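Plumbing training centre visit, Bastcombe

Four of us from the Walleck branch went over to the Zwahlen training centre in Bastcombe earlier this month. The invitation was for small plumbing and heating firms thinking of taking on an apprentice or sending existing staff for refresher days. I said I would write it up for those who couldn't get away from work.

Getting there is easy enough by van. The centre is on the second industrial road after the roundabout, behind the tile warehouse, and parking is free if you go round the back. The front spaces are for the college minibus and they do check. By train it is a long walk with no pavement for part of it.

We were met by Corina Schnyder, who runs the domestic side. She gave us a short talk in the classroom and then took us through the workshops. There are 127 people on the books at present across all courses, most of them on day release. The evening course for adults changing trade is full until summer and there is a waiting list.

The first workshop is bench work: measuring, cutting, bending and jointing copper, then the same again in plastic. Everyone starts there, including people who arrive with some experience. Schnyder was clear that they will not move anyone on to the bays until their soldered joints hold under test. Some employers complain about this because they want a lad who can be useful on site by the third week. She has heard it before and doesn't change the order.

After that come the bays. Each one is a small three-sided room with a stud wall, a floor you can lift and a stopcock outside. Trainees fit a basin, a WC and a bath, commission them, get marked, and take the lot out again for the next pair. The pipework behind the wall has to be clipped at the right spacing and the marker does look. There is also a row of kitchen sinks for waste and trap work.
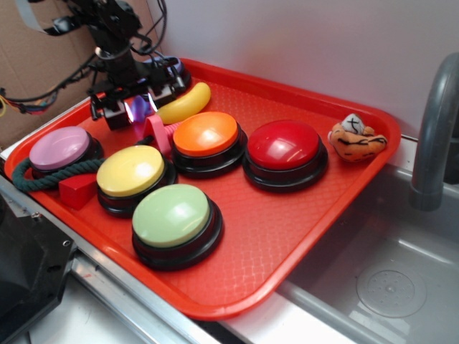
Tray at the sink, Bastcombe.

The waste work was the part I found most useful. They have a run of clear pipe set up with adjustable falls, so you can watch what happens when the fall is too shallow, and also when it is too steep and the water runs off and leaves everything else behind. I have explained that to customers for years without ever having seen it. They also pull a trap on purpose, by emptying a bath into a badly vented stack, and you hear the basin gurgle on the other side of the wall.

Heating is upstairs, which seems an odd choice given the weight of the boilers, but the floor was strengthened when they took over the building. There are combi and system boilers, a couple of cylinders and one heat pump. The heat pump is a Skesel unit and stands on the flat roof outside, with the cylinder and controls indoors. The two-day conversion course costs 199 pounds a head for member firms, lunch included. You need to have your water regulations and unvented certificates already, and they want to see the originals.

Beat Lehner teaches that course. He spent a good while on flow temperatures and radiator sizing and less on the unit itself. His view is that most of the call-backs he hears of come down to the heat loss survey being skipped or guessed. He had a stack of survey sheets and went through one with us room by room. It took longer than planned and we missed the coffee. 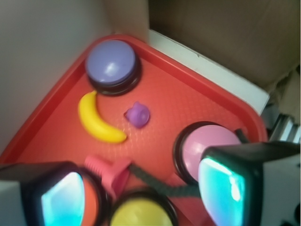 Lehner said the survey on an ordinary semi should take a morning if it is done properly, and that anyone quoting without one is pricing the job blind. He would sooner see a firm turn down the work than fit to the size of the old boiler.

There was a fair bit of discussion after that. One of our lot asked who pays for the morning if the customer then goes elsewhere. The answer was that you charge for the survey and take it off the bill if they go ahead. Two firms in the room already do this. The rest of us do it for nothing and grumble.

On apprentices, the main points were as follows. The next intake is in the new year. Applicants need maths and English at pass level, or have to sit both alongside the course. The employer provides boots and basic hand tools and the centre provides everything else. Trainees have to log over 116 hours of supervised site work in the first stage, signed off weekly. A signature for the whole month at once will be sent back. Photos of finished work go in the log as well, with one of the pipework before it is boxed in.

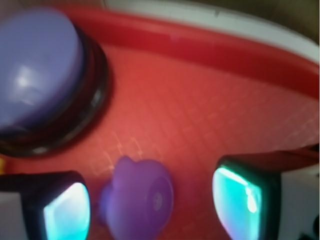

The log is also where most people fall behind. Schnyder showed us one that was up to date and one that wasn't (names covered), and the second trainee had done plenty of good work but could prove very little of it. If you take someone on, put ten minutes aside on the same afternoon every week and do it with them in the van.

A few smaller things. The stores are well run, with fittings booked in and out on a card. Old fittings are cut out, sorted and sold for scrap, and the money goes towards solder and gas. Hand washing and boot cleaning are by the side door. Lunch was soup and rolls and was fine.

I had two complaints. The classroom was cold, and the handout on grants was out of date, with a closing date that had already passed. They have promised to send a new one and I will pass it round when it comes.

Walleck will probably send two people on the conversion course in spring. If your firm wants to share transport, let me know before the branch meeting. Places are held for a week without a deposit and after that they want payment in full.

Posted December 24, 2025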